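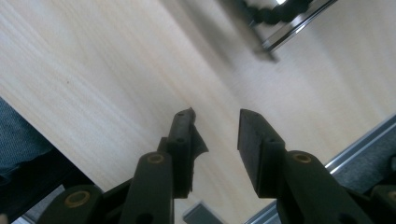

The tabletop, grain running on the diagonal. Cream, beige, a little gray where it feels like it.

The Table Page

Welcome to the part of the site that gets the least traffic and the most of my attention. The kitchen has its own gallery, the porch has its own gallery, and after a certain amount of lobbying (by me, to me) the table now has one too.

It's a pale wooden table. I want to be upfront about that in case you came for marble.

We bought it in May from Kneževič, the secondhand furniture place out past Jatbridge where everything is leaning on something else. The tag said $884, which I took to be a typo, and which the man at the counter took to be the price. I went home without it. I then spent 11 days describing it to people who hadn't asked, and at the end of that my household suggested, with some force, that I go back.

The color

Everyone gets the color wrong, including me. In the store I'd have called it honey. At home by the window it's closer to shortbread, and under the ceiling light in the evening it goes a sort of oatmeal. The paint I picked for the walls, to match, matches it for maybe twenty minutes on a clear morning. If you time your visit right it's very impressive.

The streaks are what sold me. They're fine and straight and very polite, the kind of grain you stop seeing after a week and then notice again in the middle of a phone call with the insurance company. I've had some of my best thoughts following one of those lines with a fingernail while on hold.

No, I don't know what wood it is. I've been told ash, maple and "some kind of birch, maybe" by three guests in a single dinner, all of them certain until the other two spoke up.

The finish

There's a slight sheen when the light lands on it. Getting it to stay slight took most of the summer.

The first product I tried was Tureo, a paste that goes on like cold butter and comes off like a grudge. It made the surface so glossy that I could see my own expression while eating soup. I took it back off with a rag, a lot of patience and the good bath towel, which I've since been told was the good bath towel.

After that I moved on to Salteck, a thin oil that smells like a boat. Thin coats, wait overnight, rub with an old T-shirt, repeat until you've run out of T-shirts or interest. I did four coats and then lost both on the same evening. It has held up to hot mugs, tomato sauce and homework. I'm not going to mention candle wax, and neither is anyone else who lives here.

If you're doing this yourself, go with the grain. I know the can says so. I also know that you'll get to the far corner, your arm will be tired, and you'll think a few little circles can't hurt. I have a corner like that. There's a plant on it.

Getting it in the house

The table is 59 inches long. The hallway has a bend in it that was put there, as far as I can tell, by someone who hated tables. We tried it flat, on its side and on its end, and then we tried it flat again in case the hallway had reconsidered.

In the end the legs came off. They're held on with bolts that needed a wrench we didn't own, then a different wrench we didn't own either. It's the reason the table sat in the yard under a shower curtain for a night. The neighbors were kind enough not to ask, though they did slow down.

What happens on it

Breakfast, in shifts. Taxes, once a year, at a volume. A jigsaw puzzle of a lighthouse that took over one whole end and forced us to eat like passengers. Sewing, gluing, small repairs, and that one week of bread. It was bought as a dining table and it still gets to be one on holidays, provided everybody takes their stuff off it by noon.

It seats seven if one of the seven is small or easygoing. We don't always have one of those.

I did buy placemats. They live in the drawer, where they've stayed in beautiful condition.

Things people have written in to ask

Do I use a tablecloth? I don't. I spent a summer on that finish and I intend to look at it.

Does it show crumbs? Less than you'd think. The color is so close to toast that you can go a fair while on good faith. Pepper is another matter.

Would I pay that price again? I'd like to say I'd haggle. What I'd do is walk around the store for an hour, sigh at a bookcase, and pay it.

Is it level? The table is level. The floor has its own ideas, so there's a folded bit of cardboard under one leg that I keep meaning to swap for something with more dignity.

Will there be a gallery for the chairs? The chairs don't match each other and one of them creaks in a way that guests take personally. I'm thinking about it.

Page updated 8th November, mostly to fix my spelling of Kneževič, with apologies to the man at the counter, who had been very patient about the $884.

Back to the kitchen gallery — On to the porch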